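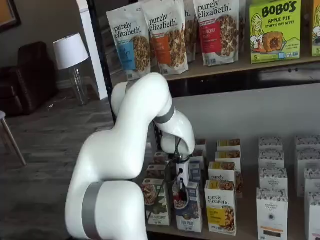 Breakfast foods on two shelves, granola on top

Paying by the ounce – talk notes, Monday, October 24, 2022
Library, downstairs room. Door sticks, get there early.

START
Hi, thanks for coming out. Name. Say where bathrooms are (end of hall, left). Phones ok, you'll want the calculator later.
Thank Akosua Antwi for booking the room and for the coffee.
Ask: who bought cereal this month? Who remembers what it cost? Who remembers what it weighed? Wait. Let them laugh. Hardly any hands on the last one, usually.
That's the talk really. We remember price. We don't remember weight. Stores and food companies know this.

WHO I AM
Keep short!! Last time this went way too long.
Bought for a small grocery, Brorard, 11 years. Dry goods, then breakfast and snacks. I was the one who picked what went on the shelf. Not a dietitian, not telling anybody what to eat. Somebody will ask about sugar, say see me after.

WHY BREAKFAST
Because it's the aisle where the boxes lie the most. Ok softer than that. It's the aisle where box size tells you the least.
Cereal is mostly air. Granola is heavy. Instant oatmeal is packets inside a box. Bars are wrapped one at a time. Four different ways to sell you oats.
Show the two boxes (bring from home, blue bag by the door). Same height. One's wider from the front and thinner from the side. Pass them around. Ask which has more in it. People nearly always pick the wide one. It's the other one.
Front of the box faces you. Side doesn't. When a company wants to take some out, the side gets thinner first.

SHRINKING
Story – the Wulodier honey clusters. We carried the pouch for years. One spring the case comes in and it's lighter, I thought they'd shorted us. Called the rep. Rep says new look, same great taste. I said where's the rest of it. Long pause.
Pouch was the same height. Now says 307 g on the bottom corner, in gray, on a gray strip. Price on our end didn't move a penny.
So our customers paid more for granola and not one of them got told. I didn't put up a sign either. Should have. Say that part, people like it and it's true.
Things to watch for, go fast:
"New look" on the front.
A bottom that's pushed up inside, jars mostly, peanut butter.
Pouch with a lot of room above the zipper.
Family size that's the old regular size. Seen this one myself, kept the old box to prove it. It's in the blue bag too, if it hasn't gotten squashed.

THE LITTLE TAG
Unit price. Small number on the shelf tag, off to one side. Price per ounce or per pound or per hundred count.
Not every state makes stores post it. Ours doesn't push very hard. So some stores do it nicely and some do it so small you need to kneel.
Biggest problem, and this is where people get mad – units don't match. One tag says per ounce, next tag says per pound, next one says "each." Same aisle! Can't compare without doing math, in the cereal aisle, with a kid pulling on you.
Was it on purpose? At our store no. The tags came from 2 different suppliers' files and whoever loaded them (me, some weeks) didn't check. I can't speak for the big guys.
Fix: sixteen ounces in a pound. Divide the pound price by sixteen. Or just go half, half, half, half. Do one out loud with them. Four dollars a pound – two, one, fifty cents, a quarter. Quarter an ounce. Do it slow, this is the bit they came for.

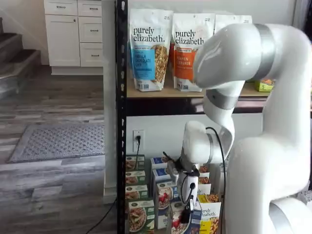
Sale tags next. A sale tag often goes right over the regular tag, and then the unit price is the old one or it's gone. Lift it up and look, you're allowed. Ryan Hulme told me he got yelled at for lifting a tag. Tell that if time, he said its fine to use his name.
Also the "2 for" sales. You mostly don't have to buy both. Read the small line. If it says "must buy" then you do, if it doesn't then one rings up at half. Ask the cashier before, not after.
And big isn't always cheaper. Everyone my age grew up thinking big is cheaper. Checked this over the summer with Chantal Sawatzky, she did the oatmeal side and I did cereal. Lots of times the middle size won. Usually the middle size was on sale and the big one never goes on sale. So the big one's regular price beats the middle one's regular price and nobody's paying the middle one's regular price. Slow down here, it's a mouthful. Maybe draw it.

EYE LEVEL
Short section. Drop it if we're behind.
Shelf at your eyes is the expensive real estate. Store brand usually lower or off to one side. Kids' cereal at kid height, you knew that.
At Brorard we had a rep from Rurier who would come in and move his own boxes up a shelf when I was in the back. I'd move them down. This went on for a year. He sent me a fruit basket when I left.
So look down, look up, then look at the middle.

STORE BRANDS
Question always comes: is it the same stuff? Sometimes. Some plants run both. Sometimes the recipe's a bit different, less fruit, more of the rice puff things. Only way to know is to read the ingredients, first three or four, they go in order by weight.
Buy the smallest one first. If the house won't eat it, it's not a bargain. My own house will not eat store brand raisin bran and I've stopped trying.
Corn flakes, plain oats, shredded wheat – hard to mess up. Start there.

EXERCISE (if there's a good half hour left)
Hand out the sheets. Pairs. Kwabena Tsikata has the pencils, his brother Kwadwo is doing the door and can float.
Sheet has price and weight only, no pictures, no brand names. Rank cheapest to dearest per ounce. Then flip it over and see what they are. The granola always gets a groan.
Watch out, the last line is in grams. On purpose. Divide by twenty-eight, close enough. Give them a minute to be annoyed, then tell them.
Don't give out answers before everyone flips!! Did that in the spring.

WHAT TO DO ON SATURDAY
Pick one thing you buy every week. Just one. Write the weight and price on the inside of a cupboard door, or in your phone. Check it again in November.
Not the whole cart. People try the whole cart, do it once and never again. I did too.
If the weight drops, write to the company. They do send coupons. Be nice about it, the person reading it didn't shrink anything. Store manager is worth a word too, specially about mixed-up tags. A small store can fix a tag that afternoon.

QUESTIONS I'LL GET
Warehouse clubs – depends if you finish it. Stale cereal costs the same as fresh.
Coupons – fine, still do the ounces after the coupon.
Bulk bins – often good for oats, not always for granola. Weigh the bag. Bring a marker for the bin number.
Apps – Mrs. Hsu in the Thursday group uses one and likes it. I dont use one, so can't say much. She may be here, ask her.
Gluten free – costs more, yes, don't have a trick for it. Compare within the gluten free section.
Sugar – after.

END
Sheets go home with them, extra stack by the coffee. Sign-up page for the next one is going around, it's canned goods and I still need someone to bring cans.
Chairs back against the wall. Get the boxes back from whoever's got them.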